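Ticket 1126 – Calendar app sends shift reminders an hour early (and sometimes twice)
Opened by: Selina Reisinger
Product: Stivum Shifts, phone app and web
Status: Solved, keeping open for the duplicates

What's going on

Hi all, me again. I run the front desk schedule at Falarard, the small pottery studio on the second floor, and we've used Stivum Shifts for our rota since January. It's been great, mostly! But this past week the reminders have gone a bit nuts. People are getting the "your shift starts in 30 minutes" message a full hour before they should, so it lands 90 minutes ahead, and a few of them get it a second time at the correct time. Ginette Bélanger came in for the glaze class an hour early on Tuesday and was very nice about it, which made me feel worse.

I'm pasting my whole log in here so whoever picks this up doesn't ask me to restart my phone. I have restarted my phone. Many times.

What I have

Web version on the studio desktop, which I use to build the schedule. Phone app on my own phone and on the studio phone. Everyone else just has the app. Both of my phones say they're on the newest version, and the store shows no update waiting. The studio account is the owner account, and mine is a manager account under it.

Log

Try 1. Checked the clock on the desktop and on both phones. All the same, all correct, all set to automatic. I really wanted this to be it.

Try 2. Turned reminders off and on again in the app (Settings, then Alerts, then Shift reminders). Made a fake shift called "TEST ignore me" and waited. Reminder came an hour early. Lise Gauthier did not ignore it, because I'd left her assigned to it. Sorry, Lise.

Try 3. Signed out of everything and signed back in. This one cost me most of a lunch break, as the studio account wants a code sent to an email address that only the owner can open, and she was on a ferry. Once I was back in, no change. Early reminder again.

Try 4. Deleted the app from the studio phone and put it back. For one lovely test the reminder came at the right time, and I wrote "FIXED" on a sticky note. The next one came early AND on time, so two reminders for the same shift. The sticky note has been edited.

Try 5. Compared old shifts with new ones. This is where it got interesting. Shifts I built by hand, one at a time, were fine. Shifts made with "Copy last week" were wrong. I went back and forth on this for a whole evening with tea and a notepad, and it held up every single time. By hand, good. Copied, early.

Try 6. Opened a copied shift and looked at the details page, the one behind the little gear that I had never once clicked. There's a "Location" line in there. Mine said "Studio (old)". I have no memory of making a location called Studio (old), but I did set up this account in a hurry, so I'm not going to argue.

Reply from support, Ravinder Sawatzky

Hi Selina, thanks for such a full log, it saved us a lot of back and forth. Each location carries its own time zone, separate from the account's. My guess is that your old location is set to a zone one hour off from you. The shift shows at the right time on the calendar, as the calendar uses the account zone, but the reminder is worked out from the location. Copying a week keeps whatever location the original shifts had. Could you open Locations on the web version (the phone app won't show the zone, sadly) and tell me what you see there?

My answer

You called it! Two locations. "Studio" has our time zone, and "Studio (old)" is one zone east of us. I must have picked the wrong one off that very long drop-down, noticed, made a new one, and then never deleted the first. Every week since then has been copied from a week that was copied from a week that had the wrong one in it. I can't believe it took this long to show up, but we only switched reminders on for the whole group last week. Before that it was just me, and I'm always here early anyway.

The fix, for anyone who finds this later

I did this on Fri 2 October with Solange Lachance beside me reading the steps out loud, and it went fine the first time through. Do it on the web version. Pick a quiet stretch when nobody has a shift starting.

1. Pause reminders for the whole group. Settings, Alerts, Pause all. If you skip this, everyone gets a message each time you change one of their shifts. There were 93 shifts on my list, so you can imagine.

2. Go to Locations and write down the exact name and zone of each one. On paper is fine.

3. Go to the schedule, choose List view, and filter by the wrong location. Tick the box at the very top to select them all. It only selects what's loaded, so scroll to the bottom first and then tick it.

4. Choose Edit selected, then Location, then the right one. Save. It sat on the spinning circle long enough that I got worried, but leave it alone and it gets there.

5. Clear the filter, then filter by the wrong location again. The list should be empty now. Mine had one straggler, a shift somebody had swapped, and I changed it by hand.

6. Archive the wrong location. Don't delete it, or past shifts lose their hours in the report. (Ravinder told me this just in time.)

7. Have each person open the app, pull down on the schedule to refresh it, and close it all the way. Easiest if you do it sitting down together, phones out on the table, and check each one before moving on to the next.

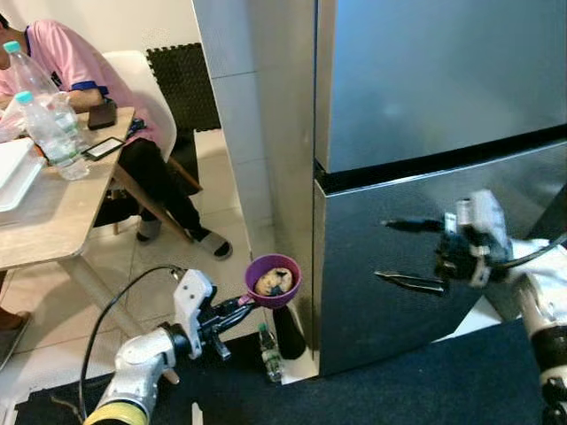 8. Turn reminders back on and make one test shift by hand and one with "Copy last week". Assign them to yourself. Please learn from Lise's bad afternoon.

Results so far

Both test reminders came in at the right time on my phone and on the studio phone. Ginette's came in right too, and she texted me a thumbs up. Lise says hers is good, but she's going to keep looking at the printed schedule by the kiln for a while, and I can't really blame her.

Still open

The duplicates. Solange got two reminders for the same shift after all of the above, both at the correct time, a few seconds apart. She's signed in on an old tablet at home as well, so my next guess is that the tablet still has the old reminder saved on it. She's going to sign out of it tonight and I'll report back.

Also, a small request while I've got you – could the phone app please show the time zone next to the location name? Even in tiny gray letters. I would have spotted this ages ago.

Last note from support, Ravinder Sawatzky

The tablet sounds likely. Saved reminders stay on a device until it refreshes or signs out. I've passed the time zone request along with a link to this ticket. I'll leave it open until you hear from Solange, and if the second reminder still shows up, send me the times of both and the name of the shift.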